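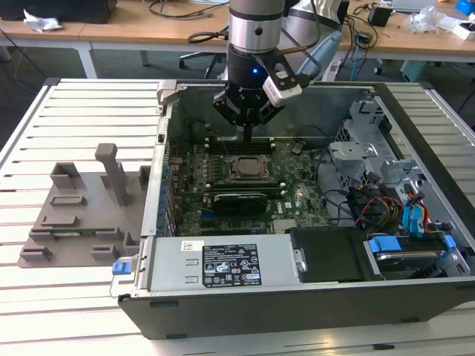 Hilura Investment Promotion Program
Progress report to the funding partners, second quarter

1. Status

The program is on schedule and within budget. Spending to the end of June stands at 94 percent of the profile agreed in the grant letter. The underspend is in travel and will be carried into the third quarter.

2. Business engagement

The membership drive closed with 15 new member firms, which meets the target for the half year. Nine are manufacturers or suppliers to manufacturers, four are in property and construction, and two are in business services. Annual dues are unchanged. Renewal notices for existing members go out in August.

The breakfast meeting at Ceser was held at 7:30 a.m. in the upper hall. Feedback forms were returned by most of the firms attending. The main requests were for clearer information on utility connection times and for a single contact on permits. Both have been passed to the county planning office, and a written reply is pending.
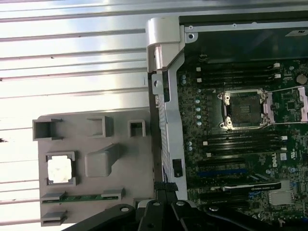
Processor chip in a gray plastic tray.

3. Sites and premises

The site register was rebuilt during the quarter. Entries now show floor area, ceiling height, power supply and road access in the same order, and out-of-date listings have been removed. The largest addition is the former Csizmadia warehouse, which can be divided into units of 3000 square feet. The owner has agreed to quote a rent per unit on request.

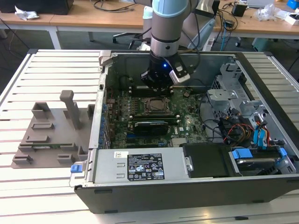
Two inquiries for space of this size are open. One is from a packaging firm already based in the region and the other is from outside it. Neither has reached the viewing stage. The register will be checked with owners again before the fall campaign.

4. Promotion

The investment brochure was reprinted in a run of 2000 copies. The Emex trade fair stand is booked and the deposit paid. Stand graphics will reuse the brochure artwork, with a saving against the design line. Member firms sharing the stand will pay a fixed contribution, to be invoiced in July.
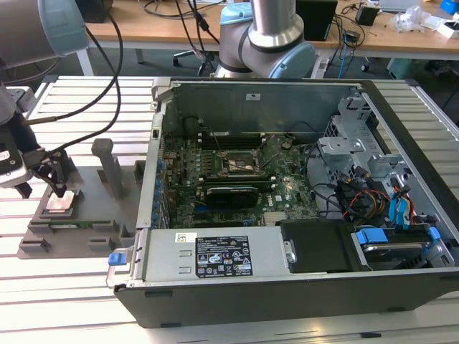 Open desktop tower on the workbench.

5. Risks

The permit contact remains unresolved and is rated medium. Late confirmation of stand-sharing firms would leave a gap in fair income; the cutoff has been moved forward by two weeks.

6. Next quarter

Issue renewals. Complete the owner check on the site register. Confirm the Emex schedule. Submit the third claim with receipts for the brochure and the stand deposit.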